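I finally got around to the timing belt on the old wagon in January, after putting it off for longer than I'd like to admit. The book says every 93 thousand and we were well past that, so every trip up the hill to Tukthorpe had me listening for noises that probably weren't there.

My neighbour Emiliano Pereyra lent me his crank pulley holder and a good long breaker bar, and then stayed for most of the morning, bless him. The pulley bolt was on so tight that we both ended up sitting on the driveway laughing at it. A squirt of penetrating oil and a cup of tea, and it cracked loose on the next go – what a sound!

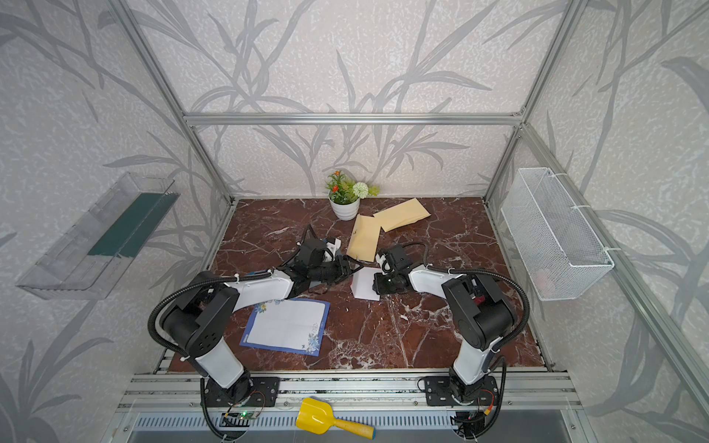

Two arms over the marble tabletop, leafy wallpaper behind.

I'd priced the job at a workshop first and was quoted $1449, fair enough for the labour, I suppose. The kit from Cordier came to $654 with the water pump, the tensioner and both idlers, plus coolant on top. You can buy the belt by itself for much less, but I didn't fancy pulling the whole front off again next year for a weepy pump.

Lining up the marks took me nearly 2 hours. I'd put dabs of white paint on the old belt and the cam sprockets, counted the teeth across, lost count, and started over (the radio was on, my own fault). Turn the engine over twice by hand with a spanner before you put the covers back on, and if you feel it stop hard, stop too.
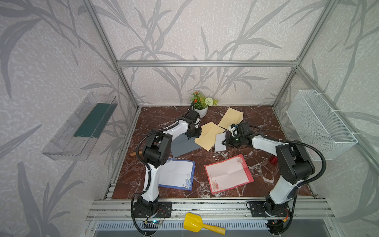

Pale yellow envelopes on the tabletop, with a small potted plant.

She started first go and idles more smoothly than before, though that may be wishful thinking. There's still a faint squeak from the alternator belt on cold mornings – I'll have a look at that when the tyres get rotated.

Recent posts
Bleeding the brakes on your own
Zinash Ambaye's ute gets a new clutch
Tenberg roof racks, one year on
The long way to Endamano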